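Home | Products | Solvers | Downloads | License | Support

Lokness 11
Sparse direct solver library for C, C++ and Fortran

Lokness factors and solves large sparse linear systems on shared-memory machines. It handles symmetric positive definite, symmetric indefinite and general unsymmetric matrices in real and complex arithmetic, single or double precision. It is developed and sold by Neltex from our office in Mornala.

Version 11 replaces the ordering code used since version 8 and adds iterative refinement in mixed precision. Programs written for version 10 need to be recompiled but should not need source changes, except where noted under Compatibility.

What the library does

A typical run has three phases: analyze, factor, solve. Analyze reads the sparsity pattern and picks a fill-reducing ordering. Factor computes the numerical factorization. Solve applies it to one or more right-hand sides. Each phase is a separate call, and the result of analyze can be kept and used again for any matrix with the same pattern. Users running Newton iterations or time stepping will normally call analyze once and factor many times.

Input is compressed sparse column or compressed sparse row, zero-based or one-based. Duplicate entries are summed. Explicit zeros are kept unless you set the drop flag. Symmetric matrices may be given as the lower triangle only.

Pivoting in the unsymmetric solver is threshold partial pivoting inside each front, with a default threshold of 0.01. Raising it gives a more stable factorization and more fill. The symmetric indefinite solver uses 1x1 and 2x2 pivots.

The library has 58 public routines. Most programs use five of them.

Out-of-core mode

If the factors don't fit in memory, Lokness can write them to disk as they are computed. Set the scratch directory before calling factor. Solve times are longer in this mode and depend mostly on the drive. Out-of-core mode is not available for complex unsymmetric matrices in this release.

Compatibility

Linux on x86-64 and ARM64, Windows on x86-64, macOS on ARM64. You need a BLAS. We ship a reference BLAS for testing, but it is slow and we don't recommend it for production work. Threads are handled through OpenMP. If your BLAS is also threaded, set it to one thread before calling factor, or the two will compete for cores.

The 32-bit integer interface is still included. Matrices whose factors have more entries than a 32-bit index can count need the 64-bit interface, which has the same routine names with the suffix _64.

The old routine lk_order_md has been removed. Call lk_order with the method set to LK_MD instead.

Testing

Each release is run against the Acuña collection, our in-house set of 114 matrices from circuit simulation, structural analysis, fluid flow and multibody dynamics. A release goes out when every matrix in the set gives a scaled residual within the limit printed in the manual. The full table of residuals, fill and timings is in the download, in the file results.txt.

Licensing

Single developer, site and redistribution licenses are available. The trial version is complete and runs for 30 days. Academic users can apply for a free license by writing from a university address. Support is by email and is included for the first year.
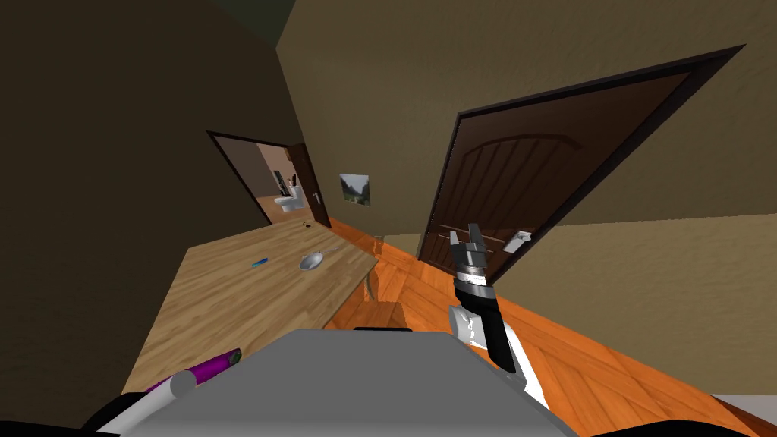 Simulated indoor room with a robot arm and gripper.

Getting started

Unpack the archive, set LOKNESS_HOME to the directory, and build the sample programs with the makefile provided. The program sample_spd reads a matrix in Matrix Market format and prints the residual. If it runs, the installation is good. If it stops with error -7, the license file was not found.

The manual is supplied as a PDF. The Fortran chapter was rewritten for this version and now covers the ISO C binding module.

Page last updated Dec 24, 2025

Comments (4)

fillin_fred
Upgraded from 10 in September. The new ordering cut the factor size a lot on my 3D meshes and made no difference on the 2D ones. Analyze takes longer than it did.

tridiag
Is there any plan for out-of-core with complex unsymmetric? That is the only case I need it for.

Neltex support
It's on the list for the next version. No date yet.

qrst
The tip about setting BLAS to one thread should be in bold. I lost a whole afternoon to that.

Contact Neltex | Copyright Neltex, Mornala. All rights reserved. | Back to top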